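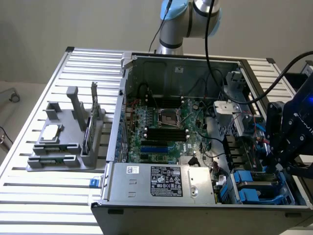 Do I really need to take the memory out before I clean an old desktop, or can I just blast the whole thing with canned air and close it back up? One of the readers of this page sent me that back in October, and I've been meaning to answer it ever since, so let me do it properly and throw in the rest of what I've picked up from cleaning out other people's computers in my garage.

Short answer: you can blast it and close it, and most years I'd say that's plenty. But if the machine is getting a refit, or it's been sitting in a dusty shop for ages, take the parts out. Memory, expansion cards, and if you're feeling brave, the processor too. You get to places the air won't reach, and you find out which slots are full of fluff.

Before anything else, unplug it. I mean the cord out of the back, with the switch on the power supply off if it has one. Then hold the power button in for a few seconds to drain off whatever is left. Ground yourself by touching bare metal on the case, and do it again every time you wander off for coffee and come back (I forget this constantly, and I've been lucky).

Lay the tower on its side so the board faces the ceiling. I used to work on them standing up because it seemed easier to see, and all that happened was screws falling down behind the board. On its side, a dropped screw stays more or less where you can find it! If your bench has slats or gaps in it, put a tray or an old towel next to the case for the small stuff. I lost a very nice thumbscrew down a gap once and it took me longer to find than the whole cleaning did.

Now, where do the parts go? For years mine went on a paper plate. Then on a folded T-shirt, and please don't do that one, cloth and static are not good friends. These days I'm a big fan of a holder with slots in it, something stiff that lets a card stand up on its own and gives the memory sticks a rail to sit in. If you or somebody you know has a 3D printer, there are plenty of designs floating around, and a gray one from the cheapest spool works just as well as a fancy one. A small square pocket for the processor is the feature I'd look for. Processors left lying loose on a bench get elbows put on them.

No printer? A Zamham egg tray (the cardboard kind) does fine for screws, and a foam block with slits cut in it holds cards upright. Keep the memory in anti-static bags if you still have them. I keep all of mine in a Lidel cookie tin, bags folded flat, and there must be a lifetime's supply in there by now.

Label as you go. Masking tape and a pencil is all it takes. If there are two groups of memory slots on the board, like you get on some of the bigger office and workstation machines, write down exactly which slots had sticks in them before you pull anything. They're often meant to be filled in a certain order, and the machine will sulk, or beep at you, if you guess wrong. The manual will tell you, and so will the sticker inside the side panel if you're lucky enough to have one. I take a photo with my phone AND write it down, and I've needed both.

About the processor socket. It has a metal frame and a little lever, and once the chip is out that socket is the most delicate thing in the whole case. Depending on the type there can be hundreds of tiny springy pins in there. Don't touch it, don't brush it, don't lean over it with a screwdriver in your shirt pocket. And don't aim the air straight into it from up close either. If you've saved a plastic socket cover from some other board of the same kind, clip it on before you start dusting. If you haven't, do the dusting first and pull the chip last. That's the order I use now, after one bent pin and a very long evening with a magnifying glass.

For the dusting itself I like short puffs, with the can upright. Tilt it too far and it spits cold liquid, which you don't want on a board. Start high and chase the dust toward the open side. Finned heatsinks collect a gray felt between the fins that air only packs in tighter, so I loosen that with a soft brush first. I use a Borix one-inch paintbrush, natural bristle, never been near paint. Hold any fan still with a finger while you blow on it. They'll spin like crazy otherwise, and it's hard on the bearings.

Leave the power supply closed. I know, it looks like a box with a lot of dust in it, and it is, but there are parts inside that can hurt you long after it's been unplugged. A few puffs through the grille from outside and move on.

Drive bays get forgotten. If yours has colored plastic carriers, blue is common, they usually come out with a squeeze and a pull on the handles, and it's worth having them out to wipe the bay behind. Unplug the cables first, gently, by the plug. Tape a number on each carrier and put them back in the same order. Same deal with loose cables: if you find a clip on the board or the chassis, it's there to hold a wire out of the way of something, so use it when you close up.

The slots themselves I do with a puff of air and nothing else. The gold edges on cards and memory can have a wipe with a little rubbing alcohol on a lint-free cloth (coffee filters work!), then a few minutes to dry. I've read people swear by a pencil eraser. I did that for a while and got tired of picking crumbs out of everything.

Fresh thermal paste every time the processor or its cooler comes off, no exceptions, even if the old stuff looks okay. A small dab in the middle. The tube I got from Marulanda, the surplus place, has lasted me 27 machines so far and there's still some in it, which should tell you how little you need.

When memory goes back in, push straight down on both ends until the clips snap up. It takes more force than feels polite. If the machine won't start afterward, nine times out of ten it's a stick that isn't all the way home, so reseat those before you start blaming anything else.

Next time I'll do keyboards. Bring a toothpick.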